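Chapter 4
Grasp Planning in Clutter

The planner built in Chapter 3 assumed one part on a clear surface. Tableware breaks that assumption. Cutlery overlaps, and a mask that covers two handles gives a grasp axis belonging to neither.

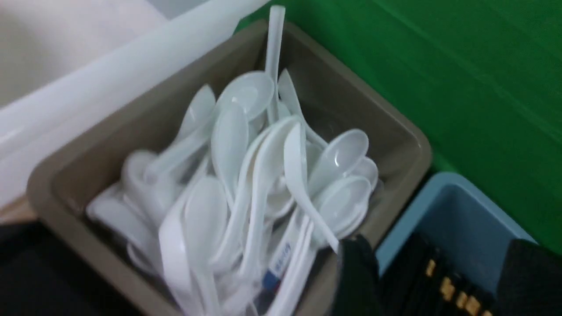 Figure 4.1 White plastic spoons in a grey container, wrist camera.

Nested bowls pose a different problem – the depth step between rims is small, and a plane fit tends to merge them. Section 4.2 treats each rim as a separate ellipse. 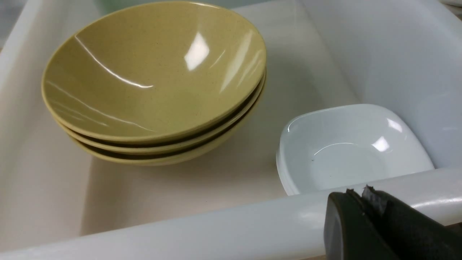
Figure 4.2 Three nested green bowls and a white square bowl. Note the highlights inside the top bowl.

Glare leaves holes in the depth map. Filling them by interpolation is safe on a wall of steady slope,
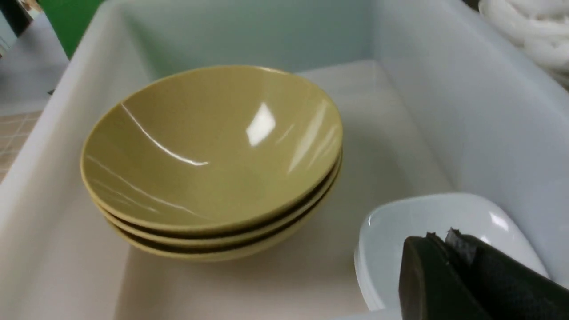 but near a rim it moves the edge inwards, and the planner then closes on the wrong layer. The Aswood set used in the exercises holds 311 views, 58 of them with the rim masked by hand.

At very close range, segmentation has little outline to work with. Section 4.4 hands control over to a local servo loop, following Lammers.
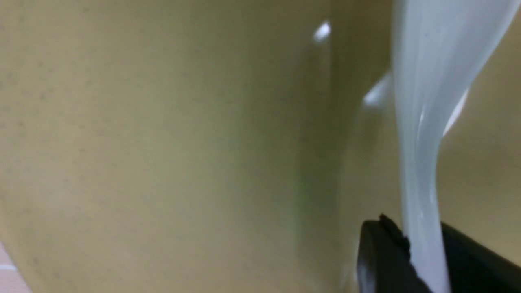 Figure 4.3 Close view with a black finger against a white object. Few edges are in focus.

4.1 Notation

Let G be the set of candidate grasps, each given by a pose and an opening width.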